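4.2 The pot on the table: where utensils live between meals

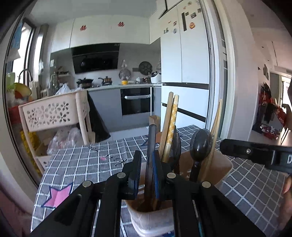
When I started this part of the study I had a tidy theory, and I may as well own up to it. I figured the utensils people use most would live closest to the stove. I'd drawn it up as a little diagram with rings around the cooktop, hot zone to cold zone, and I was quite proud of it. Then we began visiting homes in Skaltdale and my rings fell apart by the second kitchen.

We ended up with 52 households where one adult did most of the cooking and was happy to talk to us while putting things away. In 17 of them the main utensil holder wasn't on the counter at all. It lived on the dining table, or spent enough of the day there that the household called that its home. I'd been filing those cases under "in transit" (as if somebody had just forgotten to carry the thing back), and it was Saranya Rodrigues who read through my coding sheets one Friday and asked why I kept correcting people about their own kitchens. Fair point! We recoded the lot.

Figure 3. A shared utensil holder on a dining table, with the cooking area behind. The holder contains cooking tools, a rolling pin and chopsticks.

The kind of mix in Figure 3 came up again and again. There's a ladle and a slotted spatula, the sort of tools you'd expect to find beside a wok, and then a rolling pin with yellow flowers printed on it standing up in the same plastic holder, and a pair of chopsticks leaning at the side. If you sort by task, as most of the storage literature does (Unnithan's scheme has separate classes for stirring, shaping and eating), that one holder lands in three classes at once. The people we talked to didn't seem bothered by this. What they told us was that the holder was for "long things". I love that category. It isn't in anybody's scheme, and it covered nearly everything we saw standing upright.

Long things have their own logic once you start looking. A rolling pin won't sit nicely in a shallow drawer, and it rolls if you leave it on a bench, so it goes in with whatever else stands up. One woman told us she'd bought a proper drawer divider, a Rorkholm, and had given up on it within the week because the ladle stopped the drawer closing. Her divider now holds batteries and birthday candles.

The table itself matters too, and I underrated it at first. Several of our cooks did their rolling, folding and filling sitting down at the dining table, with the stove only used for the last bit. For them the table was the work surface and the counter was where the appliances stood. We asked each household to keep a simple diary of where the holder was whenever somebody took something out of it, and across the 17 table households that gave us 154 entries. Of those, 70 were for jobs done at the table. I'd have guessed far fewer, and so would my rings.

There was a bit of disagreement in the team over how to treat wooden tools. Dremer's earlier work says wood gets kept apart from plastic and metal so it can air out, and some of our cooks did say they preferred that. In practice the wooden spatulas stood in with everybody else. When I asked about it I mostly got a shrug, or a story about whose spatula it used to be (there are some very old spatulas in Skaltdale). I've left material out of the coding for this section and come back to it in 4.4, where we talk about washing up.

I should add a caution about season. Our visits were in October, and a couple of households mentioned that in summer the table gets dragged closer to the window and the holder goes back to the counter to make room. We didn't follow anybody through the year, so the split between table and counter homes should be read as an autumn one. We've asked nine of the families if we can come back when it's warmer, and so far seven have said yes.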